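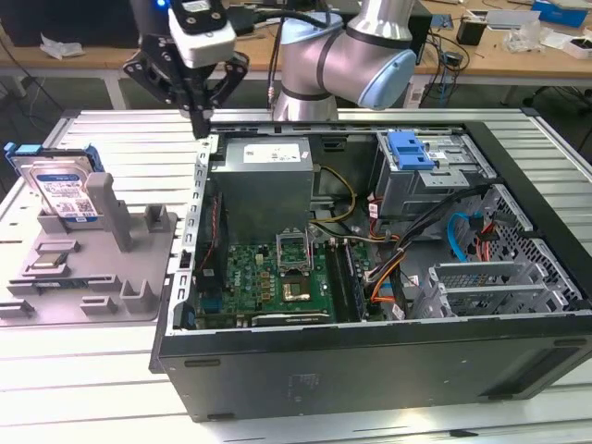
**Which computers does the refurbishment service accept?**

The service accepts desktop towers with a removable side panel, whatever their age or maker. Laptops, tablets and all-in-one machines are handled by a separate department and should not be placed in the desktop collection cage. Towers must be delivered with the mains lead detached.

**Do I need to remove my files first?**

Owners are asked to copy anything they wish to keep before handing the machine over. Drives are taken out on arrival and sent to Ruddock for erasure. A certificate is issued on request, but files cannot be recovered once a drive has left the building.

**How is a tower opened?**

It is laid on its side with the motherboard facing upwards, and the side panel is taken off. Working with the case flat keeps the weight of the power supply off the cables and prevents small screws from falling behind the board. The power supply unit itself is never opened on our premises.
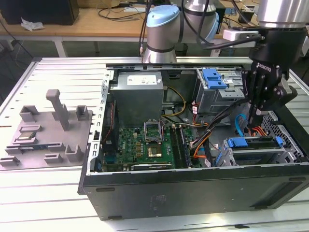
Once the panel is off, the memory is removed first, then the expansion cards, then the processor. Drives held by blue plastic latches can be released without tools. Other drives are usually fixed with two or four screws, which are kept with the drive in a Zoltico bag bearing the job number.

**What happens to the processor?**

The retention frame is raised and the processor is lifted straight out by its edges. It must not be slid across the socket. After removal it is placed in a padded holder, and the socket is covered if the board is to be reused.

**Are memory modules tested?**

All modules go through the Drekon test bench, where a full cycle takes 170 minutes. A module that reports a single error is recycled. Modules that pass are sorted by type and capacity and kept in anti-static trays until needed.

**Are the cables kept?**

Data cables are kept if the connectors are sound and the clips still hold. Cables fixed to a power supply stay with that unit.

**How many machines are processed in a year?**

In the last reporting year the service received 1018 towers. Of these, 300 were returned to use as complete computers. The remainder were taken apart for spares or passed to Pletix for materials recovery.

**May I ask for a particular part?**

Requests may be made on form 2, available from the stores counter. Parts are issued in order of request - they cannot be reserved by telephone. Please give the full model number of the computer for which the part is intended.

**Is there a guarantee?**

Complete computers may be returned within two months if a fault develops. Loose parts are supplied as tested on the day of issue and carry no guarantee.

Page last reviewed: 24 June 2026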